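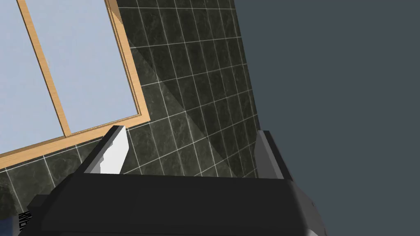
Gallery: Views from the Wrist

Hi and welcome to the Musto picture page! Musto is our simulated kitchen project, and I've been promising Paweena Kamolrat a gallery for it since December. Our question is a simple one: if a gripper learns to grab things in made-up rooms, how much do the walls, windows and floors behind it matter? We think quite a lot, and I've put some notes down here for people who'd like the short version before they wade into the write-up (it's long, sorry, and most of the length is my fault).

Everything on this page is rendered. The view comes from a camera placed just above the gripper, so the black housing takes up a big chunk of the bottom and the two fingers point away from you. You get used to it. After a week of it I was dreaming in that view.

Dark tile, wood window
Fingers wide open, nothing between them. I love the grout lines in this one — thin, bright and running diagonally because of the tilt, which makes a surprisingly hard background for a network that's trying to find the edges of things.

The white pad
Look at the inner face of the left finger. Against tile this dark the pad really pops, and against a pale wall I'd expect it to be a lot harder to pick out. We left the gripper colors alone in every room and only changed what was behind them.

The shadow band
Maribeth Galang's favorite part! There's a darker strip running across the tiles and down toward the right finger. Our early rooms had totally flat light and the policy that came out of them got confused by the first real shadow it met. Now shadows go in from day one.

Blue panes, gray wall
No garden, no street, just flat pale blue behind the wood. We tried putting outdoor scenery in a batch of rooms and it made rendering slower without helping the grasps, so out it went. The plain gray on the right got the same treatment: no texture, no marks, and I've stopped fussing over it.

Now for the numbers, which people always email me about. We built 1000 training rooms from a small kit of walls, windows and lights, and kept 12 more rooms back that the policy never saw in training. Across those we ran 1116 grasp attempts with each version. The one trained in a single plain room missed 445 of them. The one trained on the whole set missed far fewer, and most of its misses came on shiny objects, so that's what Paweena is working on next.

The room builder is called Gosidine and the grasp trainer is Grarkham (Maribeth picked both names and won't say where they came from). If you'd like to try the rooms with your own gripper model, write to me and I'll send the setup notes. Please tell me how it does on the dark tile, I'm really curious!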